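Notebook, August — basket and fruit storage, workshop kitchen end

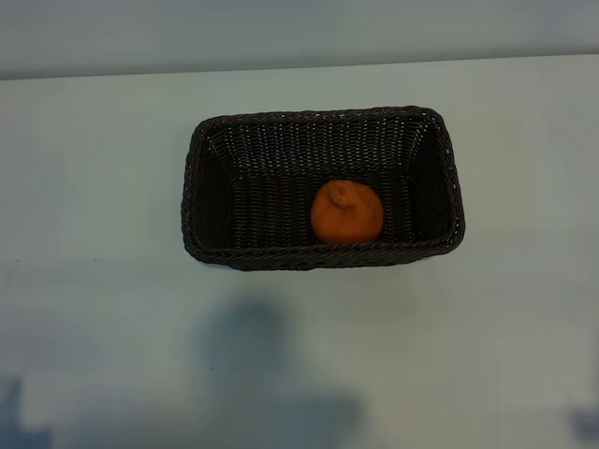

## Where things stand

Fruit goes in the black woven basket again, on the pale tabletop. One orange citrus in it at the moment. I'm still calling all of them "oranges" in my notes even though the last bag from Munau was mixed, so read "orange" as any orange-colored citrus unless I say otherwise.

The question from last month was whether to keep the woven basket or go over to the Cedico wire tray for good. We ran the tray on the shelf by the window and the basket on the table, same fruit, same delivery. Notes below are from both.

## Basket

Rectangular, rounded corners, thick braided rim. The weave is tight, tighter than I remembered from the old one we threw out. Dust settles between the strands and a cloth only takes the top off it. What works is a dry paintbrush, the 3 inch one, brushed along the rows and then across, with the basket tipped over the sink. Do the floor first and the rim last. I did it the other way around once and had to start over.

Don't soak it. The old one was soaked overnight and the bottom came out bowed, and it rocked on the table from then on. Damp cloth, then stand it on its long side until it's dry.

The dark color hides stains, good and bad. A soft spot on a piece of fruit can leave juice on the floor of the basket and you won't see it, you'll feel it. Run a hand over the bottom when it's empty.

No liner for now. Tried a folded paper towel, and it slid up one wall every time somebody took a piece out. Tried a cut piece of felt from the Tóth offcuts box, which stayed put but held moisture. The underside of two lemons went soft on it. Felt is back in the box.

## Tray

Easier to clean, goes straight in the dishwasher. Marks the fruit, though. Anything left on the wires for more than a few days gets lines pressed into the peel, and the lines are where it starts to go. Better for onions. I've moved it to the lower shelf for that.

## Weights and keeping

Started with 16 pieces, split evenly. Weighed each group at the start and again at the end of the trial on the small bench scale. The tray group lost 90 g altogether and the basket group 75 g. I wouldn't read much into the difference — the window shelf gets afternoon sun and the table doesn't, so it isn't a fair comparison. If anybody wants to run it again, put both on the table.

One thing I do trust: fruit in a single layer kept better than fruit piled up, in both containers. When the basket was heaped, the bottom ones were always taken last and got forgotten.

## Decision

- Basket stays on the table, single layer only. Extra goes in the fridge drawer.
- Tray is for onions and garlic.
- Brush out the basket when it's empty, before the new bag goes in.
- Oldest fruit toward the front so it gets taken first.

## Loose ends

The Varura catalog has a similar basket in a lighter color, which would show spills. It's deeper than ours, and I think people would just pile it up again. Leaving it for now.

Need to check the rim at the corners next time it's cleaned. On the old basket that's where the braid started to come apart, and a drop of wood glue early on would probably have saved it. Glue is in the second drawer, nearly out, so add it to the order along with paper towels.

Scale needs a new battery. It was flickering at the second weighing and I had to repeat three of the readings.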